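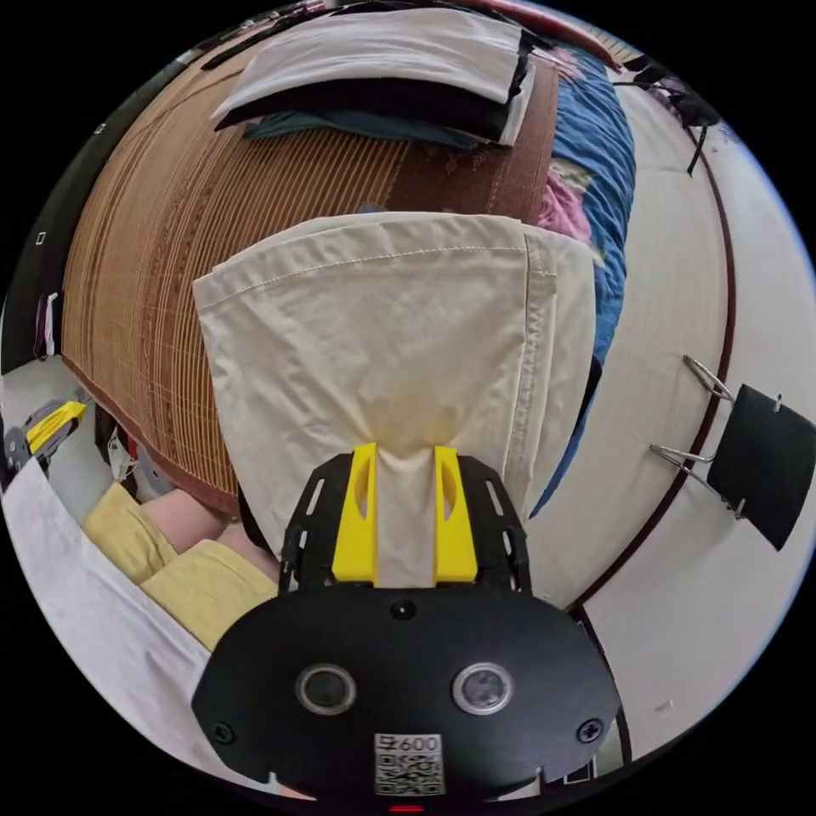 The fortnight the grippers told us fibs
April 4, 2025

I promised several of you a proper account of what went wrong with the folding sessions, and then I kept putting it off, partly out of tiredness and partly (I may as well own up) out of embarrassment. The kettle has boiled, the washing is on the line for once instead of in my hands, so let me have a go.

If you're new, I spend a good part of my week folding cloth with a pair of hand-held grippers for a small firm called Sunik. You hold one in each hand, you squeeze, the yellow fingers close on whatever you're picking up, and the whole business is recorded so that a robot arm in their workshop can be taught to do the same. I do it on the bed with the bamboo mat, which I grew fond of very quickly, as cotton slides over it nicely and doesn't cling the way it does to a blanket. You get hold of a cream cloth somewhere in the middle, it gathers up into a little neck between the fingers, and up it goes with the hem spread out above. I still find that part oddly pleasing, even after all this.

So, the trouble. Yolanda Schumacher looks after the arm at the workshop end, and she rang me one teatime to ask, very politely, whether I had changed how I was holding things. I hadn't. She said the arm had started doing something peculiar. It would reach down to a folded cloth quite beautifully, bring its fingers almost together, stop, and then lift away with great confidence and nothing in its grasp. Then it would carry this nothing across the table and lay it down ever so neatly. She had laughed the first time. By the end of the afternoon she had stopped laughing, and on one go it had caught the very edge of a cloth, half gripped it, and swung it along with a coat hanger tangled up in it. The hanger came off and went past her shoulder.

She was fine, I should say that straight away. She was standing outside the taped line on the floor and the hanger only hit a cupboard. But I didn't sleep very well that night. You get used to thinking of this work as gentle, all tea towels and pillowcases, and it is easy to forget that at the far end there's a motor with a good deal of shove in it.

Where we looked first

We blamed the cloth, naturally. I had just moved on to some thinner pieces and we both decided they must be slipping. I spent two days folding nothing but thick ones, and the arm went on carrying its invisible laundry about. Then we blamed the light in my room, and I shuffled a lamp from one side of the bed to the other until my back complained. Then Yolanda blamed Bralto, the program that turns my recordings into something the arm can use, and she went through that with a patience I can only admire. It was doing exactly what it had been told.

The answer came from Rosalind Holloway, who had the grippers before me and now works on something else altogether. She asked us one question over the phone: when I squeezed all the way, with nothing between the fingers, what did the number say?

I had never looked. I put down my cloth, squeezed the right-hand one shut and read it out. It ought to have said nought. It said 5, meaning five millimetres of daylight between two fingers that were pressed firmly against each other. Rosalind said "ah" in the tone my old dentist used to use.

What had happened, as far as we can tell, is that the little part that measures the opening had worked round on its shaft. It had been creeping, a hair at a time, with every squeeze. My hands knew nothing of it, and the cloth was pinched as tightly as ever. The recordings, though, were all saying that a cloth could be picked up with the fingers still slightly open. The arm believed them, poor thing. Why wouldn't it?

The damage

We had sent over 800 recordings from that pair of grippers. Yolanda went back through them looking at the tightest squeeze in each, and you could see the number climbing like a child's height on a door frame. She managed to rescue most by subtracting the error, but 42 had to be thrown out altogether. Some of those were my good ones, too, including a run with a very awkward dark teal fabric that I'd been rather proud of. I did sulk about that.

What we do now

Before every session I close both grippers on nothing and write the number in a notebook. If either one says more than 1, I stop and ring Yolanda. I do it again when I've finished, which I forgot on the first evening and had to climb back out of bed for.

At the workshop, the arm now checks that it has really got hold of something before it swings anywhere, and if it hasn't, it stops where it is and waits. They've also slowed it right down while it's carrying, and the hangers live in a different room. Yolanda says it was the slow speed she ought to have insisted on from the start. I think she is being hard on herself, but I was glad to hear it all the same.

The loose part has been replaced and pinned, and the left-hand one was done at the same visit although it had only drifted a tiny bit. I've been folding with them for a week since. The squeeze feels a shade stiffer than it did, and my thumb has noticed, so I'm taking a break between batches and stretching my hands like a pianist.

Several of you asked about the mat as well. I'm afraid it came without a label so I can't tell you the make, but I'd measure your bed first — mine needed a good deal of persuading at the corners.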